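Registrar's Diary – Dec 28, 2018

The reading room at Celtinach closed to the public at noon and will reopen after the New Year holiday. The afternoon was given over to the annual check of the loan register, which had been put off twice since October on account of the roof repairs.

The register shows 330 items out on loan at the close of the year. Of these, 142 are with the Vorkaritz branch, mostly parish maps and bound newspapers sent there for the exhibition on the river mills. The loan agreement allows an extension through spring, and Vorkaritz has asked for one in writing. The request was approved this afternoon, subject to a fresh condition report on the two oversize atlases. The spine of the larger atlas was already weak when it left this building, and the earlier report should have said so more plainly.

Fourteen items are overdue. Reminder letters were prepared for all of them and will go out with the first mail of the new year. Nine of the letters concern a single borrower, the Tisura Historical Society, whose reading group appears to have kept an entire run of trade directories past the agreed date. The Society has always been a careful borrower, and the wording of the letter was softened accordingly.

The new shelving supplied by Sisodia was inspected in the lower store. Two uprights in the third bay are out of true, and the shelves there rock when a full box is set down. The bay has been left empty and the firm has been notified. All other bays were accepted. The old steel cabinets may now be offered to the schools, as agreed at the fall meeting.

Humidity in the lower store was higher than I would wish this morning, though still within the permitted range. The gauge by the north wall reads differently from the one by the stairs, and has done so for some weeks. Both are to be sent for adjustment – a replacement will be needed in the meantime, and the spare in the office has no battery cover.

A further matter concerns the map drawers. The labels on the lower 20 drawers are still in the old numbering, which does not agree with the printed guide. Readers have been sent to the wrong drawer more than once this year. I have drafted a table of old and new numbers and will ask that it be fixed to the side of the cabinet until the labels can be replaced.

The heating was turned down at four and the front shutters were secured. The side door continues to stick in cold weather. It was entered again in the repairs book, under the two previous entries.

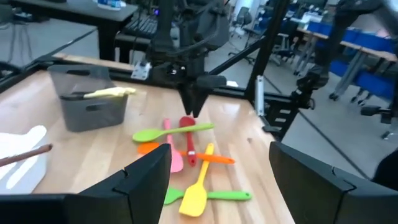

Matters Carried Forward

Condition report on the Vorkaritz atlases, with photographs of both spines.
Reply from Sisodia regarding the third bay.
Overdue letters, to be mailed on reopening.
Drawer labels and printed guide, to be brought into agreement before the spring readers arrive.

2 comments | 14 shares
© Celtinach Reading Room and Archive | Contact the Registrar | Back to top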